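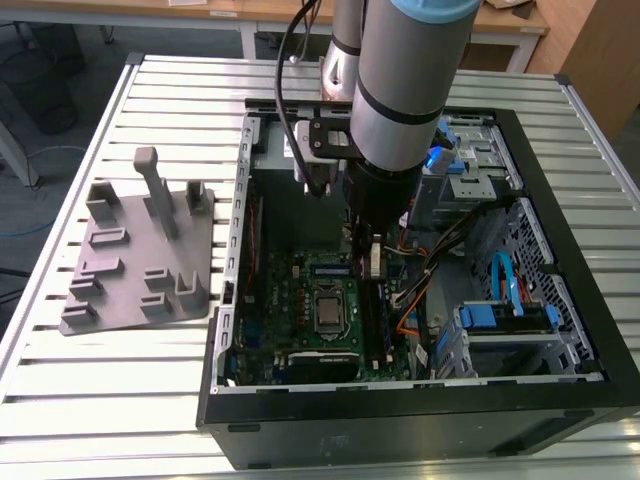
DRUKONIER INTRODUCES LOCKING HITCH-MOUNT CARGO CARRIER FOR TRAVEL TRAILERS AND MOTORHOMES

TORSTEAD – Drukonier, a manufacturer of towing and storage equipment for recreational vehicles, today announced the Painemal, a locking cargo carrier that mounts to a standard 2-inch rear receiver. The carrier is available for order now through authorized dealers, with first shipments scheduled for March.

The Painemal is intended for owners who carry generators, tools, hoses and camping gear outside the living area of the vehicle. It consists of a welded steel frame and an enclosed aluminum box with a gasketed lid. The lid closes with two keyed latches, and a single key also operates the receiver pin lock, so that the box and the carrier can be secured together.

"Our dealers have asked for an enclosed carrier that one person can load from the ground without climbing or reaching over a bumper," said Hidayah Lau, director of product development at Drukonier. "The lid on the Painemal opens toward the user and stays open on gas struts. The floor of the box sits low enough that a generator can be slid in from a cart."

The carrier is 46 inches wide and weighs 25 pounds less than the open steel platform it replaces in the Drukonier line. A folding hinge at the receiver allows the empty carrier to be raised against the rear of the vehicle and pinned in place for parking. Tail lamps and a license plate bracket are included, and the wiring harness connects to a four-way flat plug.

Owners should confirm the hitch rating and tongue weight limit given by the vehicle manufacturer before installation. Not all travel trailer bumpers and rear receivers are approved for added cargo. Drukonier dealers can assist with this review and can supply a support strap kit for vehicles that require one. The carrier is not designed for passengers, pets or propane cylinders.

Production of the Painemal will take place at the company's plant in Pumton, where a new welding and powder coating line has been installed. The first production run is set at 3000 units. Each carrier will be inspected for weld quality, latch fit and lamp function before it is packed.

"The Pumton plant has built our platform carriers for many years, and the staff there know this type of work well," said Aiguo Jia, vice president of operations. "The new line allows us to finish the frame and the box in one building and ship them as a matched set."

The suggested retail price is $565. Spare keys, replacement gaskets and an interior divider are sold separately. The frame carries a limited lifetime warranty to the original buyer. Latches, struts and lamps are covered for two years from the date of purchase.

Dealers may request display units and printed installation guides from their regional sales representative. Orders received by noon on Monday will be included in that week's allocation.

About Drukonier
Drukonier designs and manufactures cargo carriers, steps, tie-downs and storage boxes for trucks, travel trailers and motorhomes. The company has its headquarters in Torstead and sells its products through independent RV and towing dealers.

Media contact:
Drukonier Corporate Communications, Torstead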